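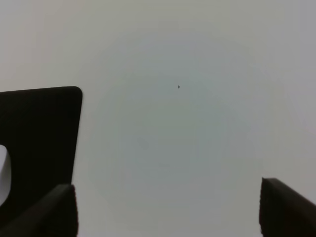

The Chair, Trilok Chaudhary, opened the meeting of the Osley Electoral Conduct Working Group at 10 a.m. and the October minutes were adopted. Ramesh Pant reported on candidate disclosure forms, 400 of which had been sent out. He asked that scanned pages be checked for stray marks, a small dark speck on a pale surface being easily read as a decimal point. 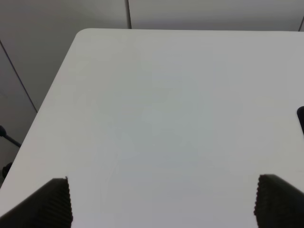
Members considered the Tovgate complaint regarding signage at the advance poll. It was agreed that party material must stay eight metres from the entrance — the earlier wording had been unclear. Ballot tables are to be left completely bare before opening, white tops with rounded corners being acceptable.
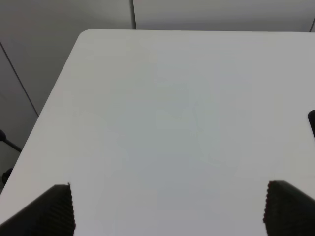
White tabletop with rounded corner, nothing on the surface.

Motion to refer file 1366 to the Kotian returning officer: carried, R. Pant abstaining.

Contact the Secretariat | © Osley Electoral Conduct Working Group | Back to top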